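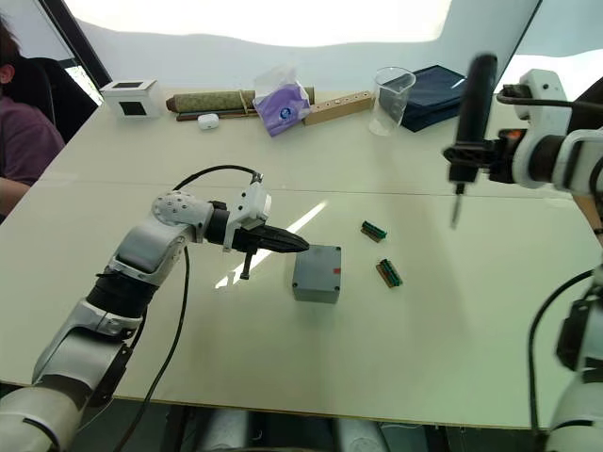

Gray enclosure and the two terminal blocks, left gripper at the side of the box.

August, 4:10 p.m.
Entered by the student project group, Bench 2, Onville Technical School

Purpose of the session. The group continued work on the assembly task for the Claltano student challenge. The task requires the left arm to hold the enclosure steady while the right arm works on the terminal blocks. Today's work was limited to the approach and the hold. Insertion was not attempted and remains scheduled for the next session.

Setup. The enclosure was placed slightly right of center on the table, with the lid on. Both terminal blocks were set down to the right of it at different angles, as the challenge rules call for parts that are not aligned in advance. The pointed tool was left on the right arm from the previous session. The left arm carried the standard two-finger gripper. Configuration file 106 was loaded on both arms, and the speed limit was kept at 60 percent throughout.

Procedure. The left arm was brought in from the side with the fingers closed, stopping short of the enclosure. The height of the fingertips was then compared with the top of the box. From that position the operator advanced the arm in small steps until contact was made, paused, and backed away. The sequence was repeated with the box turned a little each time. Contact was judged by eye and by the force reading on the left wrist.

Observations.

The approach with closed fingers is acceptable for nudging the box but is of no use for holding it. When the fingers made contact high on the side wall, the box slid across the table before the force reading changed enough to trigger a stop. Contact lower on the wall gave a cleaner reading. The group recommends lowering the approach height in the next revision of the program.

The table surface offers very little friction. A thin rubber pad under the enclosure was discussed. The rules issued to the schools permit a pad provided it is not fastened to the table, and Coughlan will be asked to supply one with the next parts order.

Glare on the table near the left gripper affected the vision program. The edge finder twice reported the bright streak as a side of the enclosure. Masking that region in software removed the false result, although it also hides part of the box whenever the box is moved to the left. Partial shading of the window would be preferable and should be tried before any further changes are made to the mask.

The cable on the left arm forms a high loop above the wrist. It did not catch on anything during the session. It did, however, pass in front of the camera when the wrist was turned beyond 82 degrees, and the program lost the box for a short time. A clip farther down the arm may be sufficient. The cable must keep enough slack for full wrist rotation, and the person fitting the clip should check this by hand with the power off.

Data. The log for the session contains 3,544 lines and has been saved to the shared folder under the Arport heading. The earlier log in the same folder was recorded with the old gripper offset and should not be used for comparison.

Open items.

Lower the approach height and repeat the contact test with the box in the same orientations.
Test the edge finder with the window shaded and the mask turned off.
Obtain the rubber pad.
Fit the cable clip on the left arm.
Confirm with the organizers whether the lid may be removed before the start of a timed run. The wording of the rule is unclear, and the order of the whole assembly depends on the reply.

The pointed tool is to stay on the right arm until the offset has been measured again. Any member of the group who changes it should enter the change on this page with the time.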